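양팔 수집 셀 안전·품질 점검표 (의류 접기 과제)
적용 현장: Grondau 2번 셀
수집 프로젝트: Plidora
기록 도구: Vurneck
작성: 수집운영 담당

점검 결과는 적합 / 조건부 / 부적합으로 표기한다. 조건부 항목은 의견란에 조치 시점을 적는다. 부적합 항목이 하나라도 있으면 해당 교대의 수집을 시작하지 않는다.

1. 전원 투입 전

1-1 비상정지 버튼 동작 및 복귀: 적합
의견: 좌우 팔 모두 차단 확인. 복귀 후 서보가 자동으로 재투입되지 않음.

1-2 팔 베이스 체결 상태: 적합
의견: 토크 표시선 어긋남 없음.

1-3 작업대 덮개 고정: 조건부
의견: 검은 덮개에 주름이 남아 있음. 그리퍼가 천을 집을 때 덮개를 함께 무는 사례가 지난 교대에 3건 기록됨. 다음 교대 전까지 뒷면 클램프를 추가할 것.

1-4 주변 케이블 정리: 조건부
의견: 옆 테이블 위의 멀티탭과 케이블이 엉켜 있음. 스탠드 하부 바닥의 흰색 케이블은 통로 쪽으로 나오지 않도록 덕트 처리.

1-5 작업 반경 내 인원 통제: 적합
의견: 바닥 표시선 안쪽은 조작자 외 출입 금지. 에피소드 사이 초기화 작업은 팔이 대기 자세로 들어간 뒤에만 허용.

2. 그리퍼 및 손목부

2-1 손끝 패드 마모: 적합
의견: 패드 들뜸 없음. 교체 주기는 Yimer 정비 기준을 따름.

2-2 손목 모듈 고정: 적합
의견: 손으로 흔들어 유격 없음. 영점 재보정 불필요.

2-3 파지력 상한 설정: 적합
의견: 얇은 면직물용 설정값 적용. 두꺼운 의류로 바꿀 때는 설정 파일을 함께 교체하고 에피소드 메모에 남길 것.

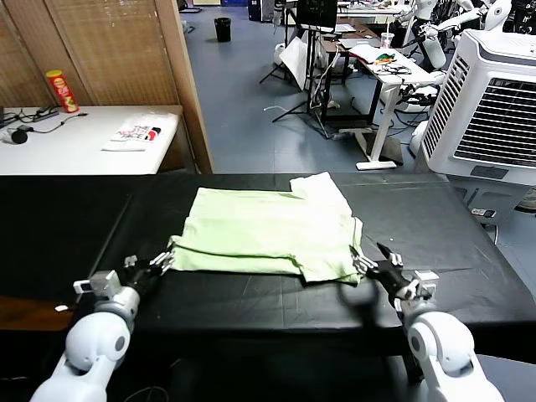 2-4 좌우 팔 간섭 거리: 조건부
의견: 접기 마지막 단계에서 양쪽 그리퍼가 옷 중앙으로 동시에 진입하면 여유가 부족함. 조작자는 한쪽 팔이 빠진 것을 확인하고 반대쪽을 넣는다. 소프트웨어 제한값은 변경하지 않음.

3. 수집 데이터

3-1 카메라 시각 동기: 적합
의견: 기록 시작 시 오차 경고 없음.

3-2 조명 및 그림자: 조건부
의견: 팔 그림자가 작업대에 생기는 것은 허용. 다만 천의 가장자리가 그림자에 묻혀 구분되지 않는 에피소드는 Vurneck에서 '가장자리 불명' 태그를 붙인다.

3-3 초기 상태 다양성: 부적합 → 재점검 후 적합
의견: 최초 점검 시 같은 방향으로 놓인 시작 자세가 연속됨. 초기화 순서표를 다시 배포하고 시작 방향을 무작위로 지정. 오전 교대 재점검에서 해소 확인.

3-4 실패 에피소드 보존: 적합
의견: 파지 실패, 미끄러짐, 재시도 구간을 삭제하지 않음. 중단된 에피소드는 성공 집합과 분리하여 저장. 누적 보관 에피소드 1977건 중 실패 또는 재시도 포함분은 762건.

3-5 종료 판정 기준: 조건부
의견: 층 일부가 위로 들리거나 아래 단이 늘어진 결과를 성공으로 볼지 검수자마다 판정이 다름. Plidora 지침 개정 전까지는 '부분 성공'으로 입력하고 최종 정지 화면을 첨부.

3-6 배경 물품 기록: 적합
의견: 배경은 고정하지 않음. 물품 배치가 크게 바뀌면 세션 메모에 변경 사실만 적는다.

4. 종료 시

4-1 팔 대기 자세 복귀 후 전원 차단: 적합
4-2 저장 장치 잔여 용량 확인: 적합
4-3 의류 수거 및 보푸라기 제거: 적합
의견: 그리퍼 관절 틈의 섬유 잔여물은 압축공기를 쓰지 말고 브러시로 제거.

후속 조치
1-3과 1-4는 다음 교대 시작 전 완료. 2-4는 조작자 교육 자료에 반영. 3-5는 3월 지침 개정 안건으로 이관하며, 개정 전 수집분의 재판정은 검수 담당이 일괄 처리한다.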